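About us

March 27, 2025
By the Proritz office

Proritz is a contract packing firm on the edge of Plarlow. We put other companies' products into boxes. Mostly that means gift sets, sample kits, replacement parts and the small lidded cases that go out to dental and optical suppliers. We have been at it for 15 years, the last nine of them in the Berge Street building.

We don't make anything ourselves. Goods arrive on pallets from the customer, we sort and pack them to the customer's sheet, and they leave again, usually the same week. Our biggest account is Maltirier, who sell bath and table goods by mail order. The rest are small firms, and a few only need us before Christmas.

How we work

Packing is hand work. A person at a bench picks up an item, checks it, places it, closes the lid and passes it on. Done for a full shift it is hard on the wrists and shoulders, and for a long time our answer was to rotate people every two hours and hope for the best. Rotation helped a little. We still lost good packers to sore hands, and some of them had been with us since the old shed.

Two winters ago we started looking at two-armed humanoid robots for the most repetitive benches. We had already tried a fixed pick-and-place machine and sold it. It was fast, but it needed a new tool for every product, and our products change all the time.

Every new job now starts in simulation. The packing team says how the item should be picked up and where it should sit in the box, and the automation desk builds the bench on screen and works through the moves. Changes are cheap at that stage. A packer can look at a grip and tell us that it will mark the finish, or that the lid will foul the hand on the way down, before any stock is at risk.
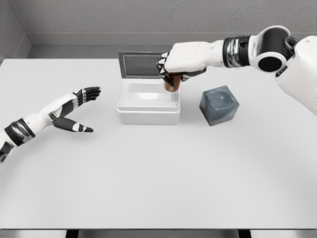

Simulated packing bench: the right hand holds a small brown cup over the open box.

When the packers are happy with a job on screen we set it up on the floor and run it slowly beside a hand bench for three weeks. If the hand bench does better work, the job stays with the hand bench. That has happened with tissue wrapping, and with anything that has a ribbon on it.

What it has meant for our people

We told staff at the start that no permanent job would go because of the robots, and we put it in writing. That has held. The number of casual shifts before Christmas did come down, and we know that was felt by some families in Plarlow who counted on them. We now offer those shifts first to people who have worked a season with us before.

Three of our packers have moved to the automation desk. They were trained on paid time and went up a pay grade when they finished. None of them had worked with computers beyond the stock system. Other packers have gone to inspection, returns and customer samples, where the work is more varied and you can sit down for part of it.

Not everyone likes the change. Some people miss having a full bench to talk across, and the floor is quieter than it was. We moved the two remaining hand lines closer together after staff asked for it.

Visiting and work with us

Customers are welcome to come and see a job before it is run. Please call the office first and wear closed shoes. The next intake for bench and inspection roles is in April, and forms are at the front counter.

Comments

packed_it_in
I did more than nine years on the benches and my thumbs still know it. Glad someone is asking the packers first. Nobody asked us about the old pick-and-place.

Berge St neighbour
Will the trucks still be using the side gate in the mornings? No complaint about the robots.

tamarack22
Do the April roles include evenings? The counter was closed when I came by.

Proritz office
Side gate until the front driveway is resurfaced, sorry. Evenings yes, for inspection only.

kettle on
My daughter is a casual there and got fewer shifts last season, so it was good to see that said plainly. She'd like to know if casuals can apply for the desk training.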